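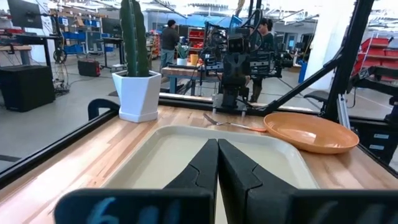 Lelero Tabletop Set, data card

Release of 14th July. Maintained by the Bensaid group.

Summary
Lelero is a collection of 3,000 episodes for training manipulation policies by imitation. Every episode is driven by a human operator and shows one short task on a table: put the fork into the tray, move the plate, clear the table.

Contents
train: 2,484 episodes
validation: 400 episodes
test: 116 episodes
The test episodes use table layouts which do not appear in train.

Each episode folder has
wrist/ – color video from the gripper camera
state.csv – joint positions and gripper opening
task.txt – one sentence in English, written by the operator

Collection
All data was recorded at our Fustberg site, in a shared hall. People walk and stand behind the table in many episodes, and we did not remove these. If your model is sensitive to the background, please crop the upper part of the video.

Known problems
The gripper fingers cover a part of the view at all times. In 6 episodes of train the state file is shorter than the video; they are listed in short_state.txt. Failed grasps are kept and have the label "retry".

Loading
Use the Dridell loader, or read the folders directly. Paths are relative to the root – please do not rename the split folders.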